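The Little Oak Drawers: A Small Gallery

By Ottmar Lammers
Friday, November 2, 2018
3 minute read

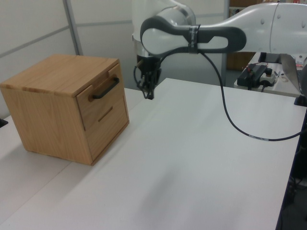
The two-drawer box, both drawers shut. Bar handle on the top one, finger slot on the bottom one.

Okay, so I have a thing for small drawers. Regular readers know this already (hi, Mom). I've been hunting for a tabletop set since I moved into the Plultmont apartment, and my list of demands got a little ridiculous. It had to be square-ish. It had to look like wood with the grain showing. And it couldn't have those tiny round knobs that catch on my sweater every single time I reach for the tape.

The mixed fronts are what sold me! I love that the top drawer gets a proper black bar you can grab and the one underneath just has a slot to hook your fingers into. My sister thinks it looks like two different people designed it and never met. She may be right, but I think a matching pair would have been kind of dull, and in the dark I can tell which drawer I've got hold of without looking.

A word about the color, because three of you asked last time. I'd call it light oak with some honey in it, and it goes a touch paler along the edges where the panels meet. On a white table it looks warmer than it did in the shop at Prernetti, where everything sits under yellow bulbs and you can't tell oak from toast. If your table is dark, I'd bring a scrap of something home first and compare.

I paid 60 for mine. Hayat had a similar one for 80 with a bar on both drawers, and I went back and forth on it for a whole weekend before deciding the extra money would be better spent on stuff to put inside. There was also one from Vokedach for 34, which I really wanted to like, but the drawers stuck and the side panel had a big printed swirl on it. I much prefer a plain side. You see a lot of the side on a piece like this, especially if you turn it at an angle the way I like to, so it's worth checking before you buy.

What goes in it? Top drawer is everyday things: tape, scissors, stamps, the good pens. Bottom drawer is for batteries and the chargers I'm scared to throw out. I tried it the other way around for a week and kept opening the wrong one.

The flat top is handy too, and I'm trying very hard to leave it bare. I give it until December, when the cards start coming and every level surface I own turns into a mail tray.

For cleaning I use a barely damp cloth, going along the grain, then a dry one. No sprays. I did put four felt dots on the bottom so I can slide it over when I need the table for wrapping, and that has worked out great. If you've found a drawer liner that doesn't curl up at the corners, please write and tell me, I've been through two kinds already!

Contact | © 2018 Ottmar Lammers | Back to top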